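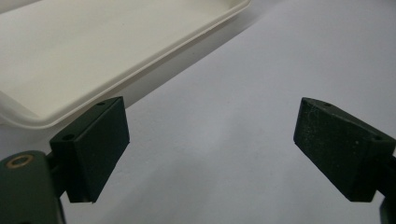

Figure 2. White plastic tray on the work surface

Section 2. Setting out and filling the trays

This section covers the trays supplied with the Plarketti 2218 snack shelf. Assemble the shelf as shown in Section 1 and let the feet settle on the floor or counter before you load it. If you bought the trays separately as a refill pack, start at step 1 below. The trays are the same.

What you need

The trays from the carton
A clean, flat surface with room to lay out a full row of trays
A soft cloth and dish soap
The label strips and the sheet of clear label covers
The snacks you plan to stock

Before first use

1. Take the trays out of the carton and pull off the paper sleeves. Do not cut the sleeves with a knife. A blade will mark the rim.

2. Wash each tray by hand in warm water with a little dish soap. Rinse, then dry with the soft cloth.

3. Run a finger around the rim of each tray. If you feel a rough spot or a crack, set that tray aside and contact Plarketti for a replacement. Have the number 2218 ready when you write or call.

4. Lay the trays right side up on the work surface. Sort them by where they will go on the shelf.

CAUTION: Do not put the trays in a dishwasher, oven, or microwave. High heat will warp the base, and a warped tray will not slide on the rails.

Note: New trays may have a faint plastic smell. Leave them out overnight and wash them again if the smell bothers you.

Choosing a layout

The shelf can be set up in the Drummond layout or the Pidia layout. Both use the same trays and the same rails.

Drummond layout: trays sit lengthwise, front to back, with narrow gaps between them. Use it for bars, small boxes, and flat packets that stack. It holds more, but you only see the front item in each tray.

Pidia layout: trays sit sideways, with the long side facing you. Use it for bags and pouches that stand up or lean. You can read the front of every bag without moving anything. It takes up more of each shelf, so expect to use fewer trays.

You can mix the two on different shelves. Do not mix them on the same shelf, as the rails have to be clipped in one direction or the other.

Fitting the trays

1. Clip the rails in the direction that matches your layout. Push down until each clip snaps.

2. Hold the tray with one hand at each end, rim up.

3. Rest the far end on the rails, lower the near end, and slide the tray back until it stops.

4. Pull gently. The tray should stay put with a light tug and come out with a firm one. If it slides out too easily, the rail clips are not fully seated. Go back to step 1.

5. Fit the lowest shelf first and work upward.

Note: Hold trays by the rim at both ends when they are full. Lifting from one corner bends the base and tips the contents toward your hand.

Filling the trays

The load limit is 800 grams per tray. Most light snacks will fill the tray long before they reach this weight. Nuts, dried fruit, and anything in a jar can go over it, so weigh these first.

1. Check the date on every package. Put the earliest dates at the front.

2. Squeeze each bag lightly and check the seal. If a bag is flat when the others are full of air, keep it out of the tray.

3. Stand bags upright with the front of the package facing you. Start at one end of the tray and work across.

4. Leave enough space to get two fingers between bags. A tray that is packed tight is hard to restock and crushes whatever is in the middle.

5. Put fragile snacks in a tray of their own. Seaweed sheets, thin crackers, and rice crisps break when heavier packages lean on them. A Sweet Hour seaweed pack with a clear window in the front is easy to check before it goes in: look through the window and confirm that the sheets are whole.
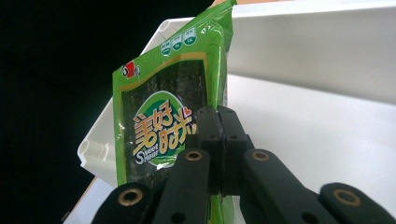 6. Keep seaweed and other dry, crisp snacks on a shelf that gets no direct sun. They lose their color in strong light, and they soften quickly once the bag has been opened. Close opened packs with a clip and move them to a lidded container. Do not return them to an open tray.

7. Place nutrition badges and product names where they can be read. If a label faces sideways, turn the bag. If the text is in a language some of your users do not read, add a plain English name on the label strip, along with any allergens printed on the package.

CAUTION: Do not pour loose food straight into a tray. The trays are meant for packaged items only.

CAUTION: Keep products that contain nuts, sesame, or shellfish in their own trays, and put those trays on the lowest shelf in use. Crumbs from a split bag fall downward.

Labeling

1. Write on the label strip with a permanent marker. Let the ink dry before going on.

2. Peel the backing from one clear cover and lay it over the strip, pressing from the center out.

3. Press the strip onto the front edge of the shelf below the tray, not onto the tray itself. The tray has to come out for cleaning and may not go back in the same spot.

The pack includes 12 label strips. More are sold as the Colel label set, which comes in white and clear.

Restocking and cleaning

1. Take the tray off the shelf before you restock it. Set it on a flat surface.

2. Move what is left to one side, wipe the empty half, then move it back and wipe the other half.

3. Add new stock behind the old.

4. Slide the tray back in and check that it has gone all the way to the stop.

Once a month, empty all the trays and wash them as described under Before first use. Wipe the rails with a damp cloth at the same time. Do not oil the rails.

For oily marks, use a paste of baking soda and water and rub with a fingertip. Scouring pads and powdered cleansers will dull the finish.

If something is not right

Tray rocks on the shelf: one rail clip is higher than the others. Unclip the rail and press it in again.

Tray sticks halfway: check for a piece of wrapper in the rail. Pull the tray out fully to clear it.

Bags keep falling forward: the tray is too empty. Move the bags together and lean them toward the back rim, or switch that shelf to the Drummond layout and lay the bags flat.

Label strip peels at the corner: clean the shelf edge, let it dry, and use a new strip. The adhesive does not hold a second time.

Go to Section 3 to fit the dust cover.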